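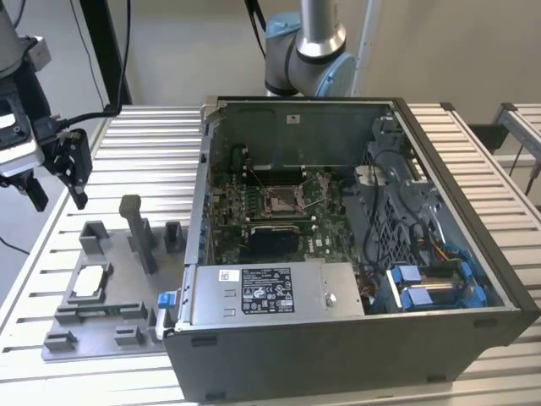 How often should the inside of a desktop computer be cleaned?
Every six months in a carpeted room or a house with pets, and once a year elsewhere.

Search tips and articles Go

Sunday, September 27, 2026
By the Dretlow workshop desk

Shut down, switch off at the wall and pull the power cord. Hold the power button in for five seconds. Lay the case on its side on a firm bench and remove the side panel.

Touch bare metal on the chassis before reaching in. Where drives sit in carriers with coloured plastic handles, slide them out by the handles and label each with its bay number. Free the cables before lifting any shroud.

Dust with short bursts of compressed air from 200 mm. Hold fan blades still with a finger. Work from the memory slots towards the mesh grilles. A household vacuum nozzle stays outside the case.

An empty CPU socket needs separate treatment. Keep air, brushes and fingers off the contact area. Close the retention frame and fit a socket cover if the processor will be out overnight. Old thermal paste comes off the processor lid with isopropyl alcohol on a lint-free cloth.

The power supply is cleaned from the outside only. Its cover screws stay in. Photograph the rating label before reassembly; the wattage (330 W and 500 W are both common) is needed when ordering a replacement.

Refit drives, then cables, then the panel. Check that no lead touches a fan. Wipe the exterior with a damp microfibre cloth, and leave the grey plastic parts free of solvent to avoid discolouration.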